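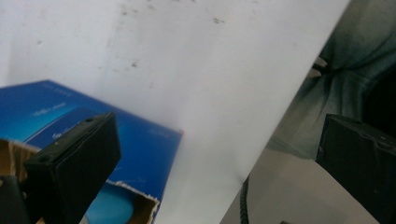 Danen County Planning Department, Current Planning Section

The zoning appeals board in Danen County hears cases that the planning staff cannot settle at the counter. It has 8 seats, and members serve staggered terms. Last year the board received 127 applications, most of them for setback variances. Only 18 went to a second hearing.

The Barreto district produced the largest share. Its lots were platted before the current code, and many are too narrow for the required side yards. An owner must show a hardship tied to the land itself; cost alone does not qualify.

Decisions are mailed in writing. An appeal goes to the county court and must include the full hearing record, which in the Wonska Road case ran to 204 pages.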